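Support > Guides > Tabletop Arms

HERNUM TWO-ARM BENCH KIT
Set-up Guide, Section 4: First Task (Pens and Caps)

By now you have bolted down the mounting plate, run the cables and read Section 3, or at least scrolled past it. Section 4 gets both arms doing something a visitor might recognize as work. The task is matching loose caps to pens. A child of four can do it in seconds. Allow yourself an afternoon.

Before you start

You need the two arms calibrated, the Trumitz control software open on the host computer, and four slim pens with their caps off. Don't use the expensive pens. Don't use the pens belonging to whoever has the next desk, either. Rainer Kleinschmidt wrote the first draft of this section and is still hearing about it.

CAUTION: Keep hands, sleeves, lanyards and coffee outside the reach of both arms whenever the power light is green. The grippers close with the same conviction on a finger as on a felt-tip.

4.1 Laying out the table

1. Put the pens in the middle, where both grippers can reach them. Leave room between them for a gripper finger to get in.

2. Put the caps near the right arm. They may stand close together, but they may not touch. Two caps in contact are one large cap as far as the software is concerned, and no amount of explaining will change its mind.

3. Push everything you aren't using to the back of the table. Other small items may stay there. The software ignores the back strip by default (see 4.4 if you have changed this and regret it).

4. Look along each arm from base to gripper. The cable should hang in a wide, easy loop with nothing to snag on. If it's stretched tight when the arm is folded, go back to 3.2 and let out more slack.

NOTE: A patterned tabletop is allowed. Earlier versions of the kit lost pale pens against pale veining, and our forum preserves the conversation in full. Version 2 handles it, provided you run the surface scan in the next step.

4.2 Teaching the arms what they're looking at

5. Clear the middle of the table and choose Scan Surface. Wait for the chime. It's a cheerful chime and can't be turned off.

6. Put the pens and caps back and choose Scan Objects. Each item gets an outline on the screen. Click any outline that is wrong and drag it until it's right.

7. Match each cap to its pen by clicking one and then the other. The software will guess by color if you let it. Let it guess, then check.

4.3 The first run

8. Set the speed to 16. The slider goes up to 100, and you will want to see 100. Fenna Stevens in our test room would like you to know that she has seen 100, and that one of the caps was found in August.

9. Set grip force to 22 for slim pens. Thick markers can take more.

10. Choose Hover. Both arms move out over the table and stop with the grippers above the work. Leave them there while you check that neither one is set to cross the middle line first.

11. Choose Run. The left arm lifts the pen and the right arm fetches the cap. They meet over the table, and one of three things follows: the cap goes on, the cap goes on crooked, or the arms hold both parts a short way apart and consider the matter. In the third case, press Nudge.

12. Repeat for the remaining pens. If you need to stop, press the red button on the power box. Closing the laptop lid is not a stop command — please trust us on this one.

4.4 When it doesn't work

The gripper closes beside the pen. Run the surface scan again. You moved the table. You may not remember moving the table.

The cap rolls away. Stand it on its open end. If it won't stand, use the Montoya cap tray, sold separately, or a small dab of putty, sold everywhere.

Both arms reach for the same pen. Under Roles, one arm should say Hold and the other Fetch. If both say Hold, nothing happens at all, very politely.

The arms pick up things from the back of the table. Someone has unchecked Ignore Back Strip. Check it again.

CAUTION: Switch off at the power box before touching the wiring under the mounting plate, even to tidy it. Especially to tidy it.

When all the caps are on, take them off by hand and go on to Section 5, in which the arms learn to take them off. 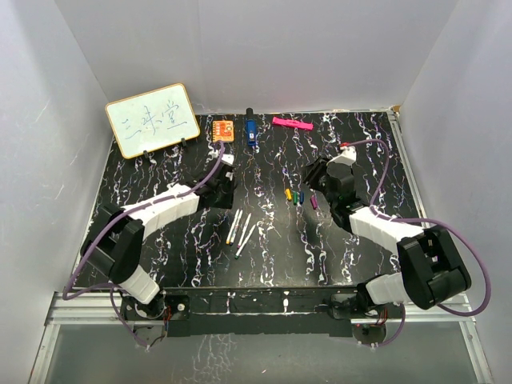 Section 5 uses the same layout, so leave the table as it is and keep your scan file. Save it under a name you'll recognize later; "test" and "test new" are taken on every computer we have ever looked at.

Guide text: Nathalie Declercq and Jozef Van der Linden. Last revised 22 September 2020.

This site uses cookies to remember which section you gave up on. Accept | Settings

© Hernum Bench Robotics | Contact support | Back to top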